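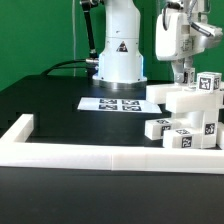
Skallix Workshop, 25th March
By Tineke Schouten

Chapter 9. Stacking Blocks with a Shared Arm

In the last chapter you bolted the arm down and ran it through its joints with nothing in the gripper. Now you will give it something to pick up. The blocks are white, and many of them carry square black-and-white markers. A marker tells the software which block it is looking at and how the block is turned. The sheet of four markers lies flat on the table and does the same job for the table itself.

Tape the sheet down before you calibrate. If it slides, every position you have saved slides with it, and you will have to start over. Khoa Phí, who built the first version of this setup in his garage, lost a weekend that way.

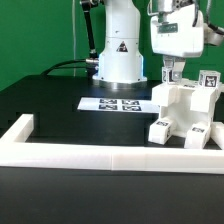
Start with a single cube. Set the gripper to close slowly and stop when it meets resistance. Lower the cube until it is just above its target, pause for 300 milliseconds, then open the fingers. Keep the speed at 50 millimeters per second until you trust your numbers.

Stay inside the white border. The rails are light and will move if the gripper hits them, so check them at the start of each session. Exercise 9.1 begins with two cubes and no stacking.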